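Support > Two-arm stations > Faults and recovery

7.4 Gripper stops or slips during a pouring task

Use this section when one arm stops with a jar, cup or bowl still in its gripper, or when the object turns inside the fingers while the arm is tilting it. At the Odby site we had this fault several times in January, always on the arm that pours. The controller shows code 114 and both arms hold their position.

CAUTION: The arms are still under power when code 114 is shown. Do not put your hand between the grippers, also not for a short moment.

1. Press the stop button on the Clavside controller. Wait until the fault line on the screen stops blinking.

2. Write down the code and the time of day before you clear anything. The log keeps only the last 2000 lines and a restart fills it quickly.

3. Look at the object from the side and decide if it can fall free.
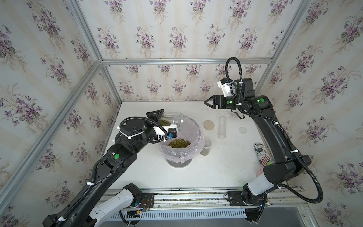
The grip force is set for an object which stands upright, and this is the weak point of the task. When the object is tipped, the load moves away from the finger pads and a smooth wall can begin to turn. The clear jar held on its side over the lined bucket is the position you must check most carefully, and with mung beans still inside the jar the load is not equal from one end to the other. If the object can fall into the bucket, leave it there and continue with step 4. If it can fall on the table, hold it from the outside with a long tool – never with the fingers.

4. Set the grip force to 900 on the Drakos settings page. The old value of 3000 must not be used for thin plastic. It bends the wall, the motor becomes too hot and the same code comes back.

5. Select "Open slowly" and release the object. Take it away by hand only after the power light on the controller is off.

6. Check the finger pads for dust. Beans leave a fine powder and the pads lose their hold. Clean them with a dry cloth, no alcohol.

NOTE: Check also the cable ties on the moving arm. A tie that is too tight pulls the cable at the end of the tilt, and the controller reads this as a blocked joint.

7. Move both arms back from the bucket in manual mode, first the one that does not hold anything.

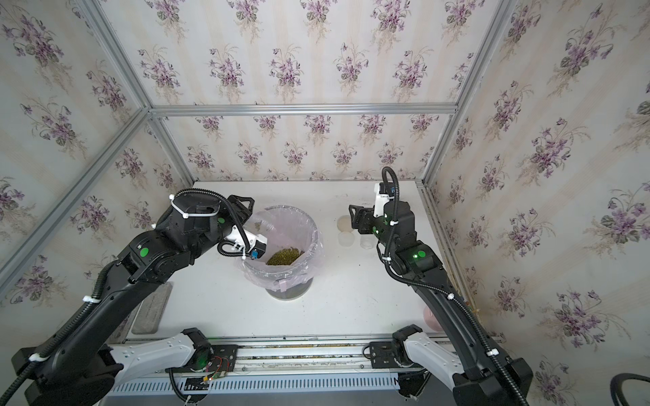 8. Collect all beans that fell outside the bucket, also those near the rail. A bean under an arm base can give a false reading at the next start.

9. Start the task again at low speed with an empty jar. If the tilt is completed two times without a code, you may fill the jar and return to normal speed.

If code 114 comes back after step 9, do not raise the grip force. Turn the station off, put a tag on the switch and send the log to Grigoris Karagiannis at the Plundberg service desk. Write in the message which arm stopped and what it was holding.

© Plundberg Service Documentation | Contact | Back to top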